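Home & Laundry › Guides › Set-Up

Wukix Fold-Down Drying Rack: Set-Up Guide, Section 2
Mounting, Leveling and First Use
By Phyllis Tapley
Updated September 11, 2020
8 min read

We use cookies to remember your preferences and to see which guides get read. By staying on this site you agree to our cookie policy.

This section covers fixing the rack to the wall, setting the arms level, and getting it ready for a first load of washing. If you have not yet unpacked the carton and checked the parts against the packing sheet, go back to Section 1. The steps are the same for the Hollis (single-tier) and the Zodar (two-tier) models except where noted.

2.1 Choosing the wall

The rack must be fixed to wood studs or to solid masonry. Drywall anchors alone will not hold a wet load, whatever the anchor package says. The screws in the bag are for wood. For brick or block, buy masonry plugs to match.

Leave clear space under the rack. The longest items most people hang are bath sheets and trousers folded over the bar, and these need to clear any counter or machine below. A mounting height of 69 inches from the floor to the top of the wall plate suits most adults. Go lower if a shorter person will be using it every day.

CAUTION: Do not mount the rack above a heater, a cooktop, or a dryer vent. Check for pipes and wiring before drilling.

2.2 Mounting the wall plate

1. Find the studs and mark the center of each one in pencil.
2. Hold the wall plate against the wall with the word TOP facing up. Set a level on the upper edge and adjust until the bubble is centered.
3. Mark the four screw holes through the plate. Put the plate down.
4. Drill pilot holes at the marks. Use a bit narrower than the screw.
5. Put the plate back and start all four screws by hand before tightening any of them.
6. Tighten the two upper screws, check the level again, then tighten the lower two.

NOTE: If the plate rocks after tightening, the wall is not flat. Loosen the screws and slip a thin shim behind the low corner. Forcing the screws will bend the plate and the arms will not fold up properly.

2.3 Attaching the frame

1. Lift the frame with the hinge pins toward the wall. The Zodar is heavier and takes two people.
2. Lower the pins into the slots on the wall plate until they seat. There should be a click on each side.
3. Slide the locking collars over the pins and turn them to the right until they stop.
4. Swing the frame up and down a few times. It should move freely and stay put when raised.
5. On the Zodar, repeat for the lower tier, then connect the two side straps.

If only one side clicks, take the frame off and start over. A frame seated on one pin can drop when loaded.

2.4 Leveling the arms

Each arm has a small adjusting screw on its underside, near the hinge. Turn it clockwise to raise the tip of the arm and counterclockwise to lower it. Go a half turn at a time. The two outer arms should be set first and the inner ones matched to them.

A slight upward tilt at the tips is fine and helps keep hangers from sliding off. A downward tilt is not, and needs to be corrected before use.

2.5 First use

Wipe the bars with a damp cloth and let them dry. There is a light film of oil on the metal from the factory, and it will mark pale fabric if it is left on.

For the first load, hang a few old towels and leave them overnight. Check the screws in the morning. Some settling is normal in older walls, and a quarter turn may be needed. The full rating is 18 pounds per tier, spread evenly. Wet cotton weighs a good deal more than dry, so go by the wet weight.

Before hanging flat pieces such as tablecloths and pillowcases, open them out on a table and pull the corners square. They dry straighter and need less ironing.
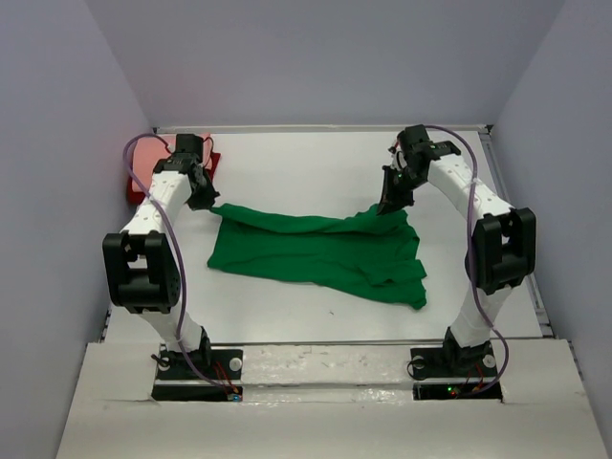 Fig. 2-4. Green cloth spread on a tabletop, both far corners raised.

Hang large pieces over two bars instead of one — air gets between the layers and the fold line does not stay damp. Keep knits flat across the bars. Shirts can go on hangers, with the top button done up so that the collar keeps its shape.

NOTE: Dark items can leave color on the bars when they are new. Wipe the bars between loads for the first few washes.

2.6 Folding away

1. Take everything off the rack, including hangers.
2. Raise the frame until it meets the wall plate.
3. Press the latch in the middle of the plate until it catches.

CAUTION: Keep fingers away from the hinges while raising the frame. Do not let children hang from the arms, open or folded.

2.7 Care

Check the screws and collars every January and after any house move. A drop of light oil on each hinge pin is enough. Do not use bleach or scouring pads on the bars. Replacement collars and straps are sold through Lukon parts counters — have the model name ready, as the Hollis and Zodar collars are different sizes.

Section 3 covers the optional ceiling pulley.

Get new guides by email. Enter your address to join our newsletter. Unsubscribe at any time.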